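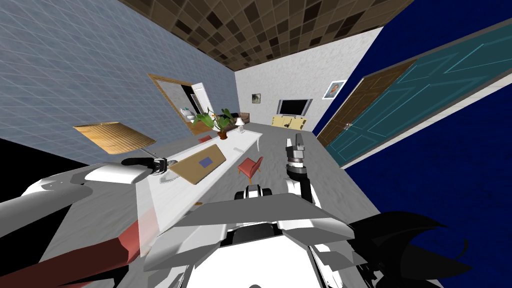 Natália Vieira wrote back that the Zilix controller was never slower than the old one on her bench, and that if our left arm lags it must be the scene load and we should stop blaming the box.

Posted July 17, 2021 by Thongchai Wattanapong
Filed under: Simulation > Arms & Grippers > Open tickets

I don't buy the scene load theory. Same room, same desk, same furniture, both controllers. With the Akinola controller the left gripper settles over its target and stays put. With Zilix it settles, then creeps. The vendor page says "drift-free hold." Maybe on their demo arm.

What I've run so far:

- 30 reach-and-hold trials per controller, left arm only. Zilix drifted past tolerance in 17 of them, Akinola in 2.
- Restarted the sim between trials. No change.
- Turned off the mirror reflection to lighten rendering. No change, which is why I'm not keen on the load argument.

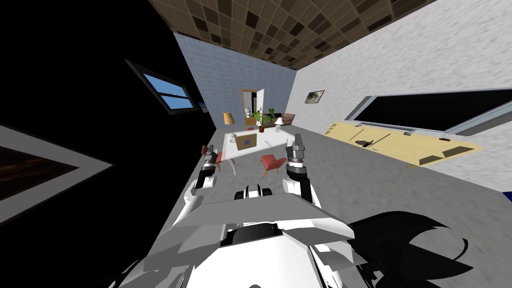 The right arm behaves better under both, and I can't explain that. The joint settings are supposed to be copies of each other. I compared the two files by hand and line 297 has a different damping value on the left side. Could be the whole problem, could be a leftover from March when we were still on the Flanik fingers. I changed it to match and the creep got smaller but didn't go away, so I'm not closing this on that basis.

Also, the wrist camera view is being passed around as proof that the new fingers line up better. One view of an open gripper over the floor tells me very little about grip. I'd want to see a hold on something thin before anybody orders the real ones.
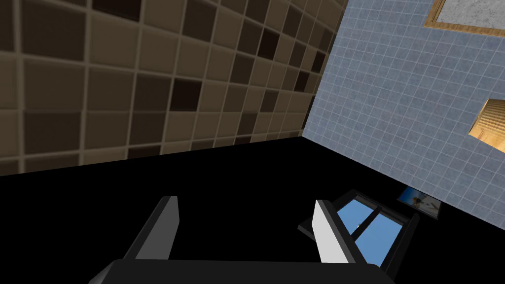 Next steps

1. Natália to send her settings file, the full one.
2. Rerun the left arm with her file and both controllers.
3. Hold test with the Flanik fingers and the new ones, same object.

Status: open. Please don't mark it solved again.

Recent tickets
Flernwood scene pack: door collisions
Zilix controller drops connection on sleep
Flanik fingers: pad friction too high
Head camera exposure in dark rooms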